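Kiltar Residents' Club, Pillville
Minutes of the meeting of 24 September 2018

Souad Abdelaziz opened by thanking everyone who came to the August open day at the Tazi workshop, and above all the members who drove others over and stayed to stack chairs. The guest book has 31 names in it, which pleased her very much.

Moataz Tahiri then spoke, at some length and with great affection, on the sorting demonstration, in which grippers pick up household packaging such as bottles, trays and drink cartons. He would gladly go again tomorrow.

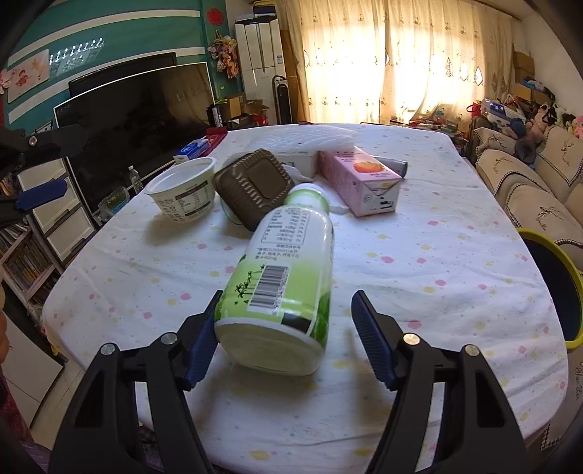
Will there be another visit before the winter?
Tazi has offered us two afternoons in November, and Souad will write to accept one of them once members have said which suits.

Moataz asked for more seating near the front next time, as several of our older friends had to stand (and were very gracious over it). Agreed.

The club spent $700 on the bus and lunch. Approved, with warm thanks to the Ketov bakery for the rolls.

The sign-up sheet for November goes up by the door. Minutes taken by S. Abdelaziz.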